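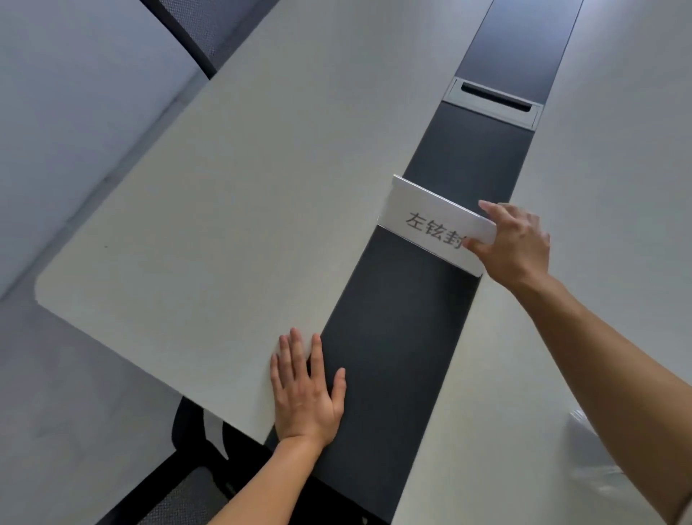

Figure 5-A. Conference table with dark center strip.

Section 5. Setting up a new style and its size run

This section covers adding a new style to Tument Store, building the size run, printing hangtags and releasing the first delivery to the sales floor. It applies to stores that receive goods from the Erside warehouse and to stores that buy direct. If you are moving an old style into a new season, use Carry Over instead, described in the next section.

Before you start

You need a login with Buyer or Store Manager rights. Have the following ready:

The supplier's line sheet, final version
The supplier's order confirmation
One sample garment from the delivery, with its care label still sewn in
A roll of blank hangtags loaded in the tag printer

Note: Do not work from the showroom line sheet. Color names and wholesale prices often change between the showroom and the confirmation, and Tument Store does not compare the two for you.

5.1 Create the style

1. From the main menu choose Range, then New Style.

2. Enter the style number exactly as printed on the order confirmation. The worked example in this section uses style 3482, a women's straight-leg jean from the supplier Perić.

3. Pick the department. For jeans this is Denim, and it stays Denim even if the garment is black or coated. Trousers in cotton twill belong under Pants.

4. Enter a short name. This is what prints on the receipt, so keep it to words a customer would know. "Straight jean" is fine. "W STR HR RIGID" is not.

5. Choose the season. The list shows the current season first.

6. Press Save Draft. The style now exists but cannot be sold or counted.

Caution: The style number cannot be edited after the first delivery is booked in. If you find a typing mistake before then, delete the draft and start over. If you find it afterward, call support. Creating a second style with the correct number will split the sales history, and the two halves can't be joined later.

5.2 Add colors

1. Open the draft and choose Colors.

2. Add one line for each color on the order confirmation. Use the supplier's color name in the first field and your own color family in the second. Reports group by family, and the hangtag prints the supplier's name.

3. For denim, enter the wash as the color. A rigid dark indigo and a rinsed dark indigo are two colors, even when they look alike on the rail.

4. Press Save.

Note: If a color was canceled by the supplier, leave it out. A color with no stock still appears on the floor plan and will be flagged as a gap every morning until someone removes it.

5.3 Build the size run

Sizes come from a size scale. Tument Store has a letter scale, a dress scale, a waist scale and a waist-and-length scale. The scale you pick decides how the stock count sheet is laid out, so check it against the garment in your hand.

1. Choose Sizes, then Pick Scale.

2. For style 3482 choose Waist. The supplier offers a single length in this style. If a second length is on the confirmation, choose Waist and Length.

3. Mark the sizes you ordered. Sizes you don't mark stay hidden on the register, but they are kept in the scale and can be turned on later.

4. Enter the number of pieces for each size and color. The total at the bottom of the screen must match the total on the confirmation.

5. If the totals don't match, look first at the middle of the run. Sizes 27 and 28 are usually the deepest, they sit side by side on the screen, and swapping them is a common slip.

6. Press Save Run.

Caution: Do not convert waist sizes to dress sizes at this point, even if your customers ask for them that way. Conversions go in the Customer Note field, where the register can show them. Changing the scale itself will make the supplier's barcodes fail when the cartons are scanned.

5.4 Set the price

1. Choose Price. Enter the wholesale price from the confirmation, without tax.

2. Enter the ticket price. The markup appears beside it and turns red if it is below your store's floor.

3. If the style will be part of a promotion in its first weeks, leave the ticket price alone and set up the promotion separately. A ticket price that was only ever used for one day makes the markdown report hard to read.

4. Press Save, then Send for Approval if your store uses approvals. Stores with a single buyer can press Approve directly.

5.5 Print and check hangtags

1. Choose Tags, then Print Test. One tag will print.

2. Scan the test tag at the register. The short name, color, size and ticket price should all appear.

3. Compare the fiber content on the tag with the sewn-in care label. If they differ, stop and contact the supplier. The sewn-in label is not always the one that is right.

4. Choose Print All. Tags print by color and then by size, smallest first. Keep them in that order on the way to the stockroom.

5. Attach the tag through the waistband loop or the brand label. Never put the barb through the denim itself or through a leather patch.

Note: A full box of jeans takes around 27 minutes to tag for one person who has done it before. Allow longer for a new starter.

5.6 Release to the floor

1. Choose Deliveries, find the style and press Receive. Scan each carton.

2. Enter any short or damaged pieces. Damaged pieces go to the Hold location and are not counted as available.

3. Choose a floor position. Stores on the Tromovo fixture plan can pick a bay from the map. All other stores type a position name.

4. Set the fill level. This is the number of pieces per size you want out at one time, and the remainder stays in the stockroom.

5. Press Release. The style goes live on the register within a few minutes.
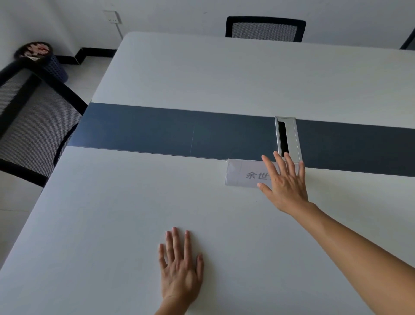
Stavros Radulović commented on this section: In our store we set the fill level at two for the middle sizes and one for the ends, and the morning refill list became short enough to use. With the default it ran to several pages and the staff stopped printing it. It would also help to say that the fill level can be changed after release. I kept deleting and re-releasing styles for most of a season before Agustina Navarrete showed me the Edit button.

The fill level can be changed at any time under Deliveries, Edit, Fill Level. The new figure takes effect on the next refill list. There is no need to withdraw the style first, and withdrawing it resets the date it first went on sale.

5.7 If something goes wrong

The register says "Style not found."
The style is still a draft or is waiting for approval. Open Range, find the style and look at the Status column.

The tag scans but shows the wrong size.
The tags were probably printed before the size run was last changed. Destroy the old tags and print again. Don't write the size over by hand – the barcode will still carry the old one.

A carton will not scan.
Type the carton number from the shipping label. If it is refused, check that the supplier on the style matches the supplier on the delivery. Direct orders and Erside warehouse orders use different carton numbers for the same goods.

The style shows twice on the floor plan.
It has two floor positions. Open Deliveries, choose Positions and remove the one you don't want. Stock is not affected.

The markup stays red after the price is corrected.
Press Save and reopen the Price screen. The color is only updated when the screen loads.

Section last revised 2018-03-06. For carrying a style into a new season, continue to Section 6.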